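# Let the play kitchen be a little bit real

When my daughter was four, we lived in a flat in Ternow where the kitchen was so narrow that two adults could not pass each other. She wanted to be there always. So I gave her one low drawer with an old sieve, a cup without a partner and a wooden spoon, and she cooked in this drawer for most of a winter.

I think of that drawer when I look at the play kitchens which are sold now. Many of them are beautiful. They have a painted oven, a painted tap and a shelf with six small pots in the same colour as the door. My neighbours in Dreden bought such a kitchen, and their son played with it for 40 minutes. Then he went back to the cupboard under the sink.

My opinion is simple, and I know that some parents will not share it. A play kitchen should be a mixture. The food can be toy food, I have nothing against a plastic banana. But the things that hold the food should have the size and the weight of household things, or close to it. A child who puts a strawberry in a doll's bowl has nothing to decide. With a colander, a plate and a bowl in front of her, she must choose, and she will choose strangely, and this is the part I like to watch.

I would also say that the things don't need to match. In a real kitchen there is always a cup from one set and a plate from another. The ketchup lies where somebody put it down. We adults feel a strong wish to sort everything – fruit in one basket, sauce on the shelf, pots by size – and I have done it myself many evenings, only to find that the next morning the game would not start. The half-finished table was the invitation, and I had cleaned it away.
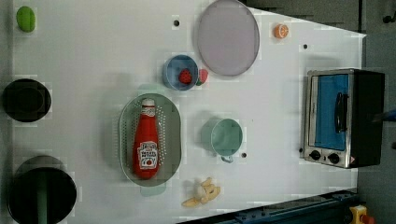
Abimbola Adeyemi doesn't agree with me on the tidying, and wrote that a child who comes to a table already full of yesterday's lunch can't find a beginning in it, so in that house everything goes back into one crate before supper, the fruit and the pots together.

I have thought about this crate. It is perhaps a fair middle way, because nothing is sorted in it and the child must still dig. What I could not accept is the labelled boxes, with a drawing of a lemon on the lemon box. For whom is this order made? I believe it is for us, when we sit down at seven o'clock and want to see a clean floor.

My daughter is grown and has her own kitchen now, in Nusarau. The sieve went with her. She keeps it in the lowest drawer, under the baking trays.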